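**Call for participants: sorting and packing of small household items**
Truvov, Home Storage Group, Lornport
Applications close Saturday, July 18, 2020

Truvov is looking for 16 adults to take part in a study of how people sort mixed small items and pack them into a compartment toolbox. The study covers the kind of mixture that collects in a kitchen drawer or on a hallway shelf: hand tools, small bottles, pens, tubes, and other things with no fixed place. Results will be used to revise the Itness packing guide, last revised in January.

## What the work consists of

Each participant attends three sessions of 90 minutes. A session is made up of repeated runs. At the start of a run, a set of small items is laid out on a tabletop. The participant decides which items belong together, assigns each group to a compartment, packs the toolbox, closes the lid, and fastens it. The participant then fills in a one-page record sheet.

The record sheet asks for:

- the name the participant would give to each group
- any item that did not fit a group, and where it was put
- any item that did not fit its compartment by size
- whether the lid closed without items being moved

Sorting rules are not given in the first session. In the second session the participant follows a written rule set (by use, by size, or by material). In the third session the participant packs a box using another participant's record sheet. Disagreement with the sheet should be written in the margin and not corrected on the sheet itself.

Speed is not scored. A run that is unfinished at the end of a session is entered as unfinished and counted toward attendance.

## Table and surroundings

The work surface is a square tabletop with a dark red marble pattern and pale veins. Walls on three sides carry a large leaf print in teal and tan. Both were selected for the study: small items are harder to pick out against a veined surface than against a plain one, and home surfaces are seldom plain. Participants who find strong patterns tiring to look at should say so when applying, so that breaks can be scheduled.

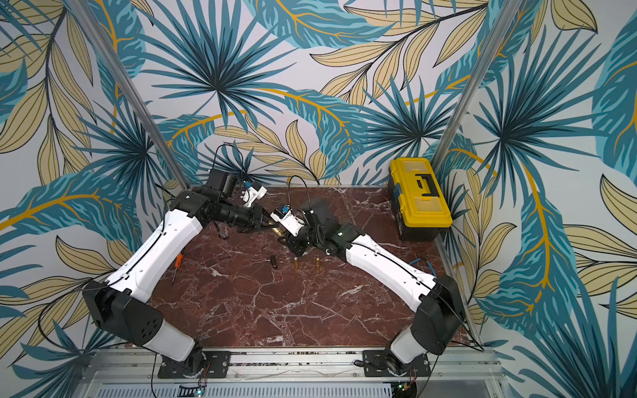 *Tabletop and leaf-print walls, Escobar Building.*

The tabletop may not be covered with a cloth, tray, or mat during a run. Items that roll may be laid against other items. Containers other than the toolbox are not provided, and bags and rubber bands are not permitted.

## Items

The full stock is 200 items. Sets are drawn from stock before each session, and no participant will handle all of it. Most items can be picked up with one hand. They differ in shape and finish, and several could reasonably go in more than one group. A screwdriver with a rubber handle is simple to place by use but may be too long for a compartment. A small labeled bottle can be grouped by contents, by shape, or by the need to keep it upright – the guide currently gives no order of preference, and this is one of the points under study.

Bottles remain capped at all times. Contents are not to be opened, smelled, or tested. Blades and other exposed cutting edges have been left out of stock.
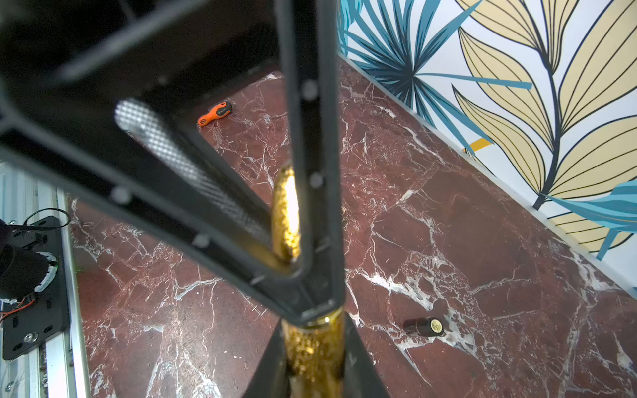

**Do I need to bring my own tools or toolbox?**

All items and boxes are supplied by Truvov, and personal items should stay in the locker provided. Reading glasses and hearing aids may of course be worn.

## Who can apply

Applicants must:

- be 18 or older
- be able to attend all three sessions in Lornport
- be able to read printed labels in English at arm's length, with glasses if needed
- be able to open and close a plastic latch with either hand

Experience in storage, retail stocking, or trades is neither required nor excluded, but must be listed on the application. Places will be divided between people who use a toolbox at least once a week and people who rarely use one. Employees of Truvov and members of their households are not eligible.

Left-handed applicants are encouraged to apply. The previous group was almost entirely right-handed, and its compartment choices cannot be taken as general.

## Toolbox

The box has a hinged lid, a carrying handle, and compartments that can be seen through clear windows in the lid. Participants should become familiar with the latch before the first run; time is set aside for this. The box is packed flat on the tabletop and closed there. It is not turned over or shaken to settle the contents.
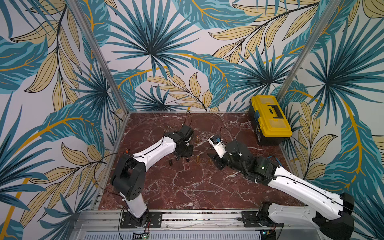

*Toolbox with yellow lid and black base, shown closed.*

After a run, study staff check the closed box against the record sheet and then empty it. Participants do not need to clear the table. Please leave any dropped item where it falls and report it, as it will be noted on the sheet.

## Payment

Participants receive $200 after the third session. A participant who withdraws earlier is paid for the sessions attended, at one third of the full amount each. Local bus fare is refunded on presentation of tickets. Parking at the Escobar Building is free but limited, and spaces cannot be held.

## Records and privacy

Record sheets carry a participant number and no name. The list linking numbers to names is held by the study coordinator and destroyed when payment is complete. Group names written on the sheets may be quoted in the revised guide.

## How to apply

Send a short letter or email to Rocío Lozano, Study Coordinator, Truvov, Escobar Building, Lornport. Include:

1. your name and a daytime phone number
2. your preferred hand
3. how often you use a toolbox
4. any relevant work experience
5. days and times when you cannot attend

A résumé is not needed. Technical questions on the record sheet or the rule sets go to Giuliana Grajales, who maintains the Itness guide. Applicants will be told the outcome in writing. Those not placed may ask to be kept on a reserve list for the next group.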